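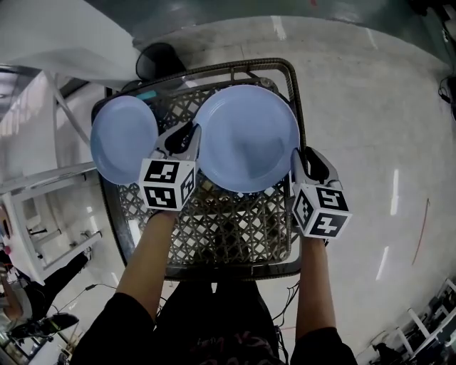
Cekcombe Round Dishes in Light Blue: Three Months of Daily Use

Reviewed by Panya Thepsuriya

I bought the Cekcombe dishes to replace a mixed stack of plates from three different apartments. The old ones worked fine but nothing fit on top of anything else, and the cabinet door had stopped closing. What I wanted was plain, round, one color, and easy to replace one at a time. The light blue is item 1728 in the Cekcombe catalog, and they sell it as open stock, so you are not stuck buying a boxed set.

They have been in use since November, three meals most days.

Color

The blue is pale and fairly even. On the Cekcombe site it looked closer to gray, and I almost ordered the white for that reason. In person it is a clear light blue, and it goes grayer in shadow. Against dark brown it looks very good. I have a lot of dark woven things at home -- place mats, a tray, the basket the mail goes in -- and the dishes stand out against all of it. On a white table they look a little cold.

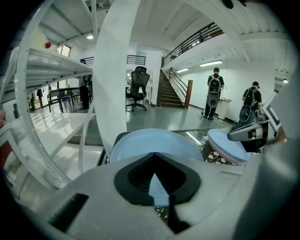
The light blue in a bright room, with a white table off to the left.

If you are matching other dishes, order one piece first and look at it by a window and then again at night. Under the yellow bulb over my stove it turns slightly green. Waraporn Intarasuk, who I share the kitchen with, has a set of Arik mugs in what is supposed to be the same shade. They are close but you would not call it a match.

Shape and size

Cekcombe sells two sizes and I have both. The large one is what I use for dinner. It holds a decent serving of rice with something saucy next to it, and the sauce stays put. The small one is for toast, fruit, or the second thing you didn't have room for. I wish there were a size in between.

The rim on the large dish is smooth and slightly raised. Just inside it is a fine ridge that follows the circle all the way around. I like having that edge to hold when I am carrying a full dish from the stove. The ridge does catch food. Dried egg yolk sits in it, and a sponge slides right over the top, so I go around it with a brush.

Stacking

Dishes of the same size stack well and the pile stays straight. Mixed sizes are less tidy, and the small ones slide around inside the large ones when you pull the stack out of the cabinet. I keep two separate piles now and the door closes.

In a dish rack they take up more room than flat plates. My Tarigan rack has narrow slots, and I have to skip every other slot for the large ones. The Drikura rack at my mother's house has wider spacing and gave me no trouble. Measure your slots before you order a lot of these.

Setting them on glass or wicker

They are fine on a hard flat surface such as glass, though they make more noise than I expected when you put them down in a hurry. On anything woven they can sit at a slight tilt, depending on where the foot lands in the weave. For dry food it doesn't matter. I would not put soup on a wicker tray in one of these and walk across a room with it.

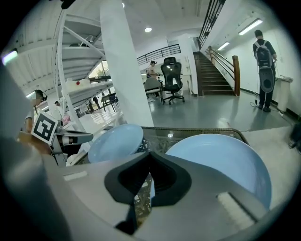

Cleaning and wear

I put them through 100 dishwasher cycles, top and bottom rack, marking each one on a sheet inside the cabinet door. The color on mine has not changed that I can tell next to a spare I kept in its wrapping. Turmeric left a faint yellow mark on one small dish after a night in the sink. It faded over the next few washes and I can still find it if I look.

Fork marks show up on the large dishes as thin gray lines. Most come off with baking soda. One dish has a chip on the underside where it hit the faucet, and that was my doing. Cekcombe sold me a single replacement and it arrived the following Wednesday, same shade as the rest.

Would I buy them again

Yes, in the same color. I would get more of the large and fewer of the small, and I'd pick up a wider rack at the same time. People who want something flat for steak or pancakes should look at a different line.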